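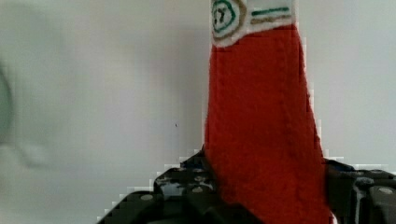
Fig. 1. Soft item with a white label band, held between the two fingers of the gripper.

Unit 8: Automation in the packing hall
Notes by Nusrat Yousafzai

Our case is the Ladmont hall, where soft goods are sorted by hand and by robot. Please read the interview with Shagufta Niazi before the class. She packed there for eight years and now looks after two robot cells.

A cloth item is difficult for a machine. It folds, and it has no hard edge to hold. In the figure the fingers press from both sides, low on the red fabric, and the label stays free.

What changes for the people:
- Less lifting, but more standing and watching.
- The pace is set by the cell. Several workers told Pauline Cheetham that they miss deciding it themselves.
- New words to learn: grip, fault, reset. The training was one afternoon, which I find too short.
- Pay grade stayed the same, although the tasks are different. We will discuss this.

Homework: write one page about a task in your own workplace which you would not like to give away, and why. Bring it on 2nd September.

Contact: Ghazala Siddiqui, course office, room 2413 | © Virk Evening Courses | Back to top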